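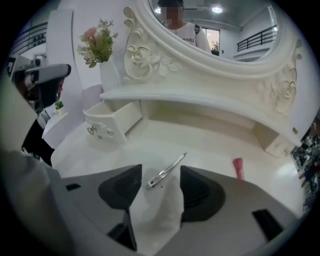 Figure 7. Dressing table task, small items. Metal clip between the gripper fingers; left-hand drawer partly open.

7.3 Dressing table: putting small items away

This section covers the Mandagi tidy-up routine on tables with small drawers and a mirror. Read section 7.1 (finger calibration) first. The routine is rated "assisted" in release 46, so a person must be within reach of the stop button for the whole run.

What the routine can do at present

Slim rigid items such as hair clips can be picked up from a flat top and dropped into a drawer that is already open. Upright tubes can be moved if they are capped. Opening a closed drawer by a small round knob is not supported. Chains, loose powder and anything soft must be put away by hand.

Set-up

1. Clear the table top of glassware and open liquids.
2. Pull the target drawer open by hand. Leave any other drawers closed.
3. Set the finger force to Low. Pale or glossy tops need the Low setting even with new pads.
4. In the task menu, choose Surfaces, then Dressing table, then Small items.
5. Mark the mirror as a no-go area. Trace the outer edge of its frame, including any carved parts that stand proud of it.
6. Place one clip on the top, at least 100 mm from the rear shelf, and press Learn.
7. When the light turns steady, press Run.

Note: A shiny clip on a white top gives a weak edge. If the item is reported as "not found" twice, turn the clip so that its long arm lies across the direction of approach and repeat step 6.

Note: Mirrors return a second copy of the room, including people and ceiling lights. Until step 5 has been done, the planner may treat a reflected person as a real one and refuse to start.

CAUTION: Keep fingers out of the drawer while the arm is moving. The drawer sensor does not detect hands.

CAUTION: Do not raise the force to hold a clip by its hinged end. The spring can open and throw the clip clear of the pads. Grip it along the arm.

Known limits

In the February bench test at Nerkanbridge, 100 of 200 clips went into the drawer without help. Most of the failures were missed pick-ups — a few were clips dropped on the drawer edge. A household user should still expect to finish the job by hand.

Send fault logs to Intan Goh at Grumix, quoting the release number. For worn pads, see section 9.2.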